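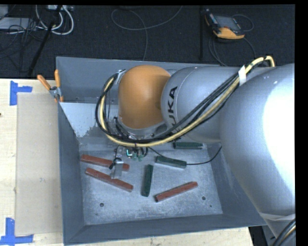 How to move a hand-picking job over to a robot arm without losing the people who did it

Posted Sep 18, 2025

I run the kitting area at Flamwood in Werkum, and this is the write-up I promised a few of you after the open evening. It covers moving one job (lifting bars out of a bin, sorting them by colour and putting them down the right way round) from a pair of hands to an arm. The programming side is well covered elsewhere by people much cleverer than me, so I'm sticking to the bits that landed on my desk: who does what, what to write down, how to plan a shift when a machine has taken the middle out of somebody's job.

Our arm is a big KUKA and the bars come in two colours, a reddish brown and a dark green. Yours will be different and most of this should still work.

What you'll need

One job, small and dull enough that you won't mess up a customer order while you're learning
The person who does that job now, with proper time set aside (I mean off the rota, not "when you get a minute")
A paper logbook with a pen tied to it
Coloured tape for marking the bench
A risk assessment done by somebody who is competent to do it. I'm not that person and this page isn't one!
A manager who will leave you alone for a month

Step 1. Watch the job before you change anything

I thought I knew how bar picking worked. I'd done it myself for two years. Then I sat next to Gervasio Troncoso for a whole morning with a notebook and filled 4 pages with things I'd either forgotten or never noticed. He gives each bar a half turn as it comes out so he can feel for a burr on the end. He clears the bars leaning on the walls first so the rest settle. When two are jammed together he knocks the bin with his knee, which isn't in any work instruction I've ever read.

Write all of it down, even the knee. Every one of those little habits is a job the arm won't be doing unless somebody asks for it. The burr check was the big one for us. We'd have lost it completely and only found out when Haberkorn sent a pallet back.

Step 2. Split the list in three

Take your notes and put each line under one of these:

The arm does it
A person still does it
We stop doing it

Do this with the picker in the room. Gervasio moved a couple of things I'd put firmly under the arm, and he was right about both. Burr checking went under "a person", further down the line at the packing bench. Recording the bin number by hand went under "we stop", and there was a small cheer.

Step 3. Have the awkward conversation early

Please don't leave this until the arm is bolted down. People can see a delivery crate as well as you can, and they'll fill the silence themselves. I left it a week too long and by then the canteen version was that the whole of kitting was going to our other site at Dirnholm. It wasn't, but I spent days unpicking it.

What I'd say now, in this order: which job is changing, who it affects by name (tell them first, on their own), whether their pay or hours change, and what you don't know yet. That last one felt horrible to say out loud and it's the part people thanked me for. Get the pay answer in writing from whoever can sign it. Mine took ages because the new duties didn't match any of our grades, and I wish I'd started that paperwork the day the order went in.

Step 4. Mark out the bench and start scruffy

Our bin sits beside and over a plain wooden tabletop, with a spring clamp on the rim and blue tape marking out a flat sheet next to it. Cables loop all over the place. My boss wanted it smart from the first day, but you will move that bin, then move it again, and tape comes up much more easily than screws do.

Two rules I'd keep, though. Mark where things go, and agree that whoever shifts something re-marks it there and then. And before anybody who isn't on the trial team comes near it, the loose cables and anything else on the floor get sorted and the guarding goes in as your assessment says. Scruffy is fine for a trial with trained people. It isn't fine for a shift.

Step 5. Feed it small bins

Start with half a dozen bars. Three of each colour was plenty for us. I'd wanted to tip in a full load and see what happened (impatient, me) and Jörg Kröger, who set up the cell, talked me down. With a handful lying every which way you get the interesting problems: one half hidden behind another, one up against a wall, a couple at odd angles with hardly any room between them. And if it goes wrong you can see why.

Let the picker lay the bars out. Gervasio built the nastiest little arrangements he could think of and thoroughly enjoyed himself. It also did more for his confidence around the thing than the training day had, I think because he was the one setting the test.

Step 6. Keep the logbook

Every missed pick gets a line. We use four columns: time, colour, what happened in plain words, who wrote it. Don't use fault codes at this stage. "Grabbed it by the end and it swung round" is far more use to Jörg than a number.

We logged 961 picks over the trial, and 54 of those needed a person to step in. I can't tell you if that's good for your place. For us it showed that most of the trouble came from bars tight against the side walls, which took us straight back to Gervasio's habit of clearing those first. Jörg changed the picking order that same afternoon.

Step 7. Redraw the shift

This is the part I got most wrong, so have a proper think about it.

I had assumed that if the arm picked, the picker would be free. On paper he was. In practice he was called over every little while to clear something, and in between he couldn't start anything that needed concentrating on. He went home more tired than when he'd done it all by hand, and told me so in fairly colourful Spanish.

What worked in the end:

Name one person per shift as the cell minder, and swap at the break
Give the minder short jobs that can be dropped without harm (labels, topping up, burr checks)
Nobody else answers the cell's beeping, supervisors included
The minder can stop the cell without asking, and won't be quizzed about output afterwards

I'd push hardest for that last one. If stopping it gets somebody a telling-off, they'll start reaching round problems instead, and you really don't want that near a moving arm.

Step 8. Keep the hand skill alive

We still pick by hand for one session every fortnight. Partly it's for breakdowns, but newer starters also need to know what a good bar feels like, and you can't learn that from a screen. Gervasio runs these sessions and it's written into his role now, with the money to go with it (told you the paperwork mattered).

Step 9. Ask again after a month

Go back to your three lists from Step 2 with the same people. We moved one item back from the arm to a person, which was anything with a visibly damaged end. We also found a job that wasn't on any list at all, straightening up the bins before they go in. Two people had been quietly doing it every day. It now has a name and a slot on the rota.

A few odds and ends

Does it save time? On bar picking, yes, for us. The minding and the checking eat into it more than the first spreadsheet said they would, so put those in yours from the start.

Did anyone lose their job? No. One person asked to move to goods-in because she didn't fancy working alongside it, and we sorted that.

Can you borrow my logbook sheet? Of course. It's four columns drawn with a ruler, but I'll happily send a scan. I'm doing a second write-up in October on training up the minders, so if you've got questions for that one, leave them underneath and I'll work them in.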